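Mindness Community Help > Small Shop and Office > Equipment and Budgets

Budgeting for a small arm to put binders away: what am I forgetting?

Teodora Petek
posted 11/19/18

Hi all, first post here, so be gentle. I run the records room for a small engineering office and I've been given the go-ahead to write up a budget request for one tabletop robot arm. One! It would take binders off a return table and set them upright on top of a storage box, where a person picks them up and shelves them properly. Our binders come back in a big clump every afternoon, maybe 40 on a bad day, and I'm tired of doing it with a sore wrist.

Before asking for money I wanted to know if the idea holds up at all, so my cousin helped me mock up the table on the computer. We gave it a wooden top, a big dark box on the left, a white arm bolted at the back, and books and binders in different colors and thicknesses. I've been fiddling with it in the evenings and I'm a bit hooked. Picking up a binder by its top edge seems to be the move, and then the arm swings it over toward the box. I started with the red one.

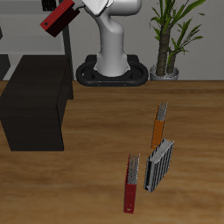 What's on my list so far

- The arm. I have a quote for a Tkachuk (the smaller of the two they sell) and it eats most of the budget, which is $15,000 total.
- A gripper. The arm comes without one, which I found a little cheeky. I'm looking at a two-finger one from Kukard.
- Spare finger pads, $74 a set.
- A table. We own one but it wobbles if you lean on it. Do I need a new one or can I brace it?
- Some kind of camera, and I have no clue what to put down for that line.

My boss wants to see a number for every line and hates surprises. She's fine with paying more up front if I don't come back in May with my hand out. So what I'd love to hear is which lines are missing, and which ones people usually guess too low.

The other thing I keep going back and forth on is how wide a gripper to buy. Our thin binders are easy, but we have a few fat ones, and the wide Kukard costs a good deal more than the regular. I tried the orange book because it's kind of in the middle, and I wanted to see how much space I'd need on the box between one and the next.
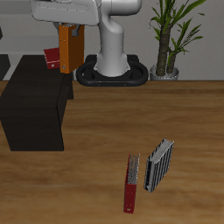
Orange one in the gripper, dark red one up on the box

I'd say the spacing on top of the box worries me more than the pickup. If anybody has bought for a job like this, please tell me what you'd do over. Thanks!!

Triin Rebane
accepted by the poster

Good for you for mocking it up first, I wish I had. We bought an arm for a print shop and I was the one who did the request, so I'll just go down what bit me.

Mounting. Don't brace the wobbly table. Price a new one, or a heavy plate that bolts to something solid, and put it in the same request. An arm that starts and stops all day will shake a light table, and then your binders aren't where you thought they were. I put zero on that line and had to go begging.

Safety. You've got people walking up to that box to take the binders away, right? Then somebody has to sit down and do a risk assessment, even for a small arm. Ask the seller if they do it and what they charge. Ours wanted a light curtain after that visit and I had no line for it. Yours might only want a lower speed and some tape on the floor, but you won't know until you've had the visit, so hold some money for it.

Camera. Depends on whether your binders always land in the same spots. If you could make people drop them into a slotted tray you may not need a camera at all! A tray is cheap. A camera means the camera, the bracket, the lighting, the software license, and somebody's hours, and those hours were our biggest miss by far. I'd set aside around 40 percent of the whole budget for everything that isn't the arm and the gripper. If the Tkachuk quote doesn't leave you that, I'd either ask for more or go for the tray.

Gripper. Take your fattest binder and measure it at the spine and again at the open side, because they bulge. Then add room for the fingers to get down on both sides. The closest neighbor decides how much room you have there, so how far apart do yours stand on the table?

Also ask about shipping. The base on ours came on its own pallet with its own bill.

Teodora Petek

This is so helpful, thank you! I had nothing down for safety, not a penny, so that's going in today. And the shipping. And the real table, fine, fine.

To answer your question about how far apart they are: in real life people plop them down any old way, so in the mockup I staggered them and put a few pretty close together, at a slant. I figured if I made it too neat I'd be kidding myself. The dark red one at the back has the orange one right in front of it, and that's the sort of thing I get every day.

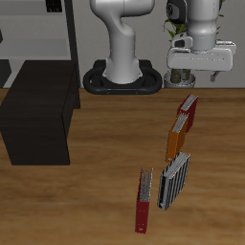
What I changed in the budget after reading Triin's answer

New table goes in as its own line, with bolts and delivery. I split the camera line into the camera itself, lighting, and setup hours, and I'm getting a second price with no camera and a slotted tray, so my boss can see both. I added a line for the risk assessment and one I'm calling "whatever the assessment says," which she will hate, but at least she'll see it coming.

On gripper width, I went and looked from the gripper's side, straight down at the table. I hadn't really thought about the fingers taking up room of their own until I saw it from up there. I'd been comparing the widest opening in the catalog with the thickness of the binder and calling it a day. Duh. The fingers have some bulk, and with the pads on the inside there's more to fit down beside the spine than I'd pictured. I'm now leaning toward the regular Kukard with a tray that keeps the binders apart, and leaving the fattest ones for a person to carry. Is that silly? It feels like giving up on part of the job, but it would save enough to cover most of the table.

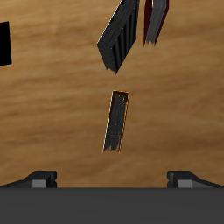 Triin Rebane: Not silly at all, we did the same with our heaviest stock. Let the arm do the boring bulk of it and keep the odd ones by hand. One thing though, check the weight a fat binder would put on the gripper when it's held by one edge and swung sideways. The number on the arm's spec sheet has to cover the gripper plus the binder, and holding it off-center makes it worse. If you leave the fat ones out you may be fine with the smaller Tkachuk. If you think you'll want them later, get the quote on the bigger one now so you at least know the difference.

papercut_pete

just rent one. plenty of places rent arms by the month. why spend 15 grand before you know people will even use the thing

Teodora Petek

Pete, I did ask! The one place that called me back wanted a long minimum term and didn't include a gripper, so it came out closer to buying than I'd hoped. I might try again with the tray idea since I'd need less stuff. If you know a place that does short rentals, please post it.

oldbrassring

Coming at this from the maintenance end. I look after a few arms at work and my two cents is to get these in writing before you sign anything.

Who do you call when it stops, and how fast do they call back? Our service plan on the first one was a phone number that went to voicemail. Ask if the plan covers the gripper too, because if the arm and the gripper come from separate companies each of them will tell you it's the other one's problem.

Training for two people. You'll go on vacation someday.

Pads wear out, so your spare sets are a good call, but order them with the gripper and save a delivery charge. Figure out how long a set lasts in your first couple of months and write it on the wall.

Spare controller cable. I know, sounds dumb. They get stepped on.

And keep your mockup up to date. When the real table and tray show up, measure them and change the model to match, including how high the box is. We used the Brusosness planning sheet for our layout, which is a plain old grid you fill in by hand, and it caught a box that was too tall for the arm to clear with a load hanging under it. With your binders hanging down from the gripper, the bottom of the binder has to get over the edge of that box, so you need the binder's full height on top of the box height, plus some breathing room. Check that reach at the far corner of the box too, since that's where small arms run out.

Teodora Petek

Ooh, the far corner. I've only been setting things down near the front side of the box in my head. I'll try the corner tonight before I send anything in, and I'm adding the second person for training. Request goes to my boss once the tray quote comes back.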